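# Clearing a craft and mending table that has gotten away from you

I love a messy table. I mean it! A table with tape and scissors and three kinds of labels on it is a table where something gets made. But there comes a day when you can't find the good scissors under the other scissors, and then it's time for a proper sort. I do mine on a cloth, and I've gotten so fond of the job that I look forward to it. These are my notes from the last few rounds, in no very strict order.

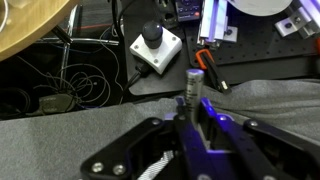
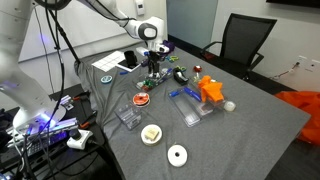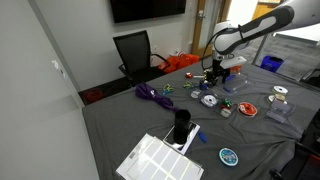
## Start with a cloth

Before you sort anything, put a cloth down. A plain gray or beige one is best, thick enough to have a bit of grip. Pens stop rolling. Beads and little screws stay where they land. You can put metal things down without a clatter, and if you have to give the table back in time for supper, you can gather up the four corners and carry the whole lot off like a sack (take the scissors out first, please).

Felt is lovely for this but it collects every thread and every crumb of eraser. An old flannel sheet folded once works just as well and goes in the wash. I used a towel for years and don't recommend it – the loops catch on everything with a point.

Wrinkles don't matter. I used to iron mine. What was I thinking?

## Spread first, sort second

Tip out the drawers and cups so that everything lies in one layer. Don't sort while you tip. I know it's tempting to start making little families right away, but you'll change your mind about the families once you see what you have. My first time I made a neat pile for "office" and a neat pile for "sewing" and then spent half the afternoon moving the same tape measure back and forth.

Once it's all out, leave it alone for a bit. Make coffee. When you come back you'll see things you'd stopped seeing, and the duplicates jump right out at you.

Then I pull things together by what my hand does with them:

- **Cutting:** scissors, craft knives, seam rippers, the little snips
- **Sticking:** tape, glue, labels, putty
- **Marking:** pens, markers, chalk, rulers
- **Holding:** clips, pins, rubber bands, string
- **Tiny toys and parts:** yes, they get their own group, see further down

Anything that doesn't fit goes to one corner of the cloth. That corner will be big. Fine!

## Scissors

Most homes have too many scissors and only one pair anyone reaches for. Try every pair on the same scrap, a strip of printer paper and then a bit of thin cotton. Cut all the way to the tips. A pair that folds the fabric over at the end is a paper pair from now on.

Small scissors with bright handles are wonderful to have around. They show up on a crowded table, and you can give each color a job. At our house green is for paper and packages, blue is for thread. It took everyone 2 days to learn it and we've never gone back.

Tape leaves gum on the blades and people throw out perfectly good scissors over it. Wipe the blades with a drop of cooking oil on a paper towel, let that sit while you do something else, wipe again, then wash with dish soap and dry them well. If there's a stubborn stripe near the pivot, scrape it with an old plastic card. Finish with a tiny drop of sewing machine oil at the screw and open and close them a few times over a rag.

Cheap dull ones can be improved by cutting through folded aluminum foil, eight or ten snips. It isn't real sharpening, but it knocks the roughness down. Leave your good fabric shears out of this and take them to a sharpener.

## Tape, my favorite part

Oh, the tape. There's always more than you think, and half of it has lost its end.

To find the end of clear tape, hold the roll at a slant under a lamp and turn it slowly while dragging a fingernail across. You'll feel the step before you see it. If the end has split, so that you only ever get a thin sliver, lift both halves with a blade and pull a full turn off before you try to use it. Throw that turn away and don't feel bad.

Fold the end under every time you put a loose roll away. A small triangle will do. Or stick a bread tag under it, which works on wide packing tape too.

Old rolls that come off in shreds can sometimes be saved with warmth. Set them on top of a radiator, or in a sunny window, for an hour. Masking tape responds best to this. If it still shreds after that, let it go.

Store rolls flat or on a dowel, never standing on their edges in a warm drawer, where they pick up lint along both sides. I have mine on a dowel from a broken Gronero towel rack, and it's the best thing I ever didn't throw away. Rolls that live in a dispenser can stay there. A heavy dispenser belongs at the back of the table, on the side of your cutting hand, and it earns that space. The light ones slide around, so put a square of shelf liner under them.

Decorative tape wants its own little box. If it's mixed in with the plain stuff you'll forget you own it, and then you'll buy more, and I say this as a person who does exactly that.

## Labels and sheets

Sticker sheets curl, and once they curl they lift at the corners. Keep them flat in a folder or under something heavy. Part-used sheets go on top so they get used first. When a sheet has only a few labels left, cut away the empty backing and clip the remainder to the front of the folder.

Write on the label *before* you peel it. I still forget this every single time and end up with a crooked "BUTTONS" on a curved lid.

For plastic boxes that change contents often, put down a strip of clear packing tape first and stick the paper label on that. The whole thing peels off in one go. For glass jars, a bit of warm oil takes off what's left.

## Clear boxes

Clear boxes are worth having for the small things, and I'd choose long shallow ones over deep ones every time. In a deep box you only ever see the top layer. I bought a set of 5 from Binora, all one size, and the pleasure of lids that fit any of the boxes is hard to describe! Before that I had a Delorme set with three sizes of lid, and I spent more time matching lids than putting things away.

Wash new ones in lukewarm water with a little dish soap and let them air dry. Dry wiping makes them static, and then they attract every bit of fuzz from your nice cloth. For scuffs, try white toothpaste on a soft rag, small circles, rinse well. Test it on the bottom first.

Pens can lie in the long ones. Keep the uncapped ones for a minute and test them all:

- Scribble on the sole of a rubber shoe or on a thick rubber band if a ballpoint won't start. It grips the ball better than paper.
- Felt markers go tip down in a cup overnight. If the color isn't back by morning it won't be.
- Orphan caps get one day to find a partner.

## Tiny toys and parts

I used to toss all of these in a bowl, and the bowl just kept growing. A small clear tray is much better. Put the colored pieces in one, set it where the kids pass by, and leave it out for a week. Whatever gets claimed goes back to its owner's room. The rest goes in a bag marked July, and when July comes you can empty the bag without any guilt.

If you're sorting beads or snap-together bricks, sort by shape before color. Color is easy for the eye to find in a mixed pile and shape isn't. I sorted a tub of beads this way last winter (926 of them, I counted, it was snowing) and it went so much faster than the year before.

Little figures clean up nicely with a soft toothbrush and soapy water. Go easy over painted faces.

## Cloth scraps and cords

Loose strips of fabric get rolled, never balled. Start at one end, roll it snugly, and tuck the tail in or hold it with a pin. Anything narrower than your hand is trim, and anything wider gets folded with the other yardage.

Cords should come off the table before you sort. They drag things, and one good tug takes your careful piles with it. If a power strip has to stay, fix it to the side of the table or to a shelf next to it so the plugs don't sit in your work. A strip of Brakeo hook tape has held mine for ages.

And take your phone off too! It always winds up at the bottom of something.

## Putting it all back

Give the things you use every day a spot you can reach sitting down. Things for once a month go on the shelf, and things for the holidays go up high. Leave one box empty. It feels wasteful and it's the reason the table stays clear, since new stuff has somewhere to land.

For the leftover corner of the cloth, I keep one shoebox. It gets a lid and no label. If I haven't opened it by the next round, I look inside once and then donate what's useful. Schools and after-school programs are usually happy about tape and working markers, but do ask before you bring a bag over.

Shake the cloth outside, well away from the laundry. Run a magnet over the floor under the table for pins and needles (an old refrigerator magnet taped to a yardstick does it), and then vacuum. I once read a thrifty-living column that claimed there are 4,000 lost pins in the average sewing room floor. I don't believe a word of it, but my magnet has never come up bare.

A few small ones I couldn't fit anywhere:

- Dried glue on a plastic dish pops off if you put the dish in the freezer for an hour.
- Square erasers last longer if you cut them in quarters and use one piece at a time.
- A tall straight-sided cup holds rulers better than a flared one. Put a handful of dry beans in the bottom if it tips.
- Keep a pencil stub in every box. You'll want it.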